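Two-armed robot and a kitchen blender: what are sensible house rules?
Reading time: 3 minutes

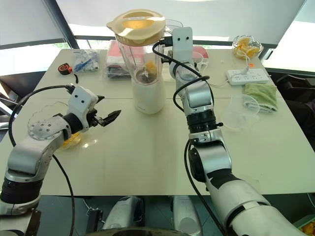
Right arm at the blender, fruit in the jar.

Kurniawati Sumampouw
Hello all, and sorry in advance for the length. We're a small group at Lunari teaching a two-armed robot simple kitchen jobs, and blending fruit is the one that has us arguing. Everybody is careful in their own way, but those ways don't match, and I've been asked to write one page of rules that a newcomer could follow on their first morning. My draft says to keep hands off the table while the arms are powered and to wipe up spills straight away, and then I rather run out of steam! What would you put on it? I'm most unsure about the blender itself, and about who is allowed to switch it on. We've had no accidents and I'd dearly like to keep it that way.

Niilo Turunen
Just put a big stop button on it and use common sense. We've run ours for 70 sessions without a page of rules. Also buy a cheaper blender, they all do the same thing.

Gwenllian Ellis
What a nice thing to be asked. I wrote the kitchen page for our workshop at Nelleck last August, and it has been through 6 versions, so please learn from my crossings-out.

Start with the plug. A blender is a machine with a blade in it and it doesn't care whether a person or a robot is holding the lid, so treat it as a second machine with its own rules. Ours stays unplugged while anyone is filling the jar or rearranging the table. One named person plugs it in, says so out loud, and stays by the switch until the run is over. If they need to leave, out comes the plug.

The stop button matters too, of course, but do check what it stops. Ours halted the arms beautifully and left the blender whirring away, as it was on a different supply. We had been using it for weeks before Jenkins (our cat-loving electrician, bless him) asked the question.

Then there's power and liquid. I can see a power strip on your table with a folded cloth in front of it and a bowl of fruit behind, and I'd move that strip before doing anything else. Fix it somewhere off the tabletop, well away from anything that might tip. Have a look at the cables on the arms as well. Run each arm slowly through its whole reach with the blender unplugged and watch whether a loop comes near the jar or the lid.

I'd also clear the table of whatever the job doesn't need. You've a tape measure and a few bags along the back, and we were just the same. Our page now says "if it isn't in the recipe, it isn't on the table", which people grumbled about for a fortnight.

Last of all, food that has been near a gripper doesn't get eaten at our place, however lovely the fruit smells. Label the tubs so a visitor doesn't help themselves. And do look up the formal safety standards for your type of robot, as a page on the wall is no substitute for a proper risk assessment.

Comments

Fadwa Badawi: The "says so out loud" bit is gold. We do that too and I felt silly for a day or so, then I stopped noticing.

Kurniawati Sumampouw: Gwenllian, thank you so much! The strip is going under the bench this afternoon, and I'm off to find out what our stop button stops.

Llinos Rees: Could you share the sixth version? Ours is four pages and I don't believe anyone has got past the first.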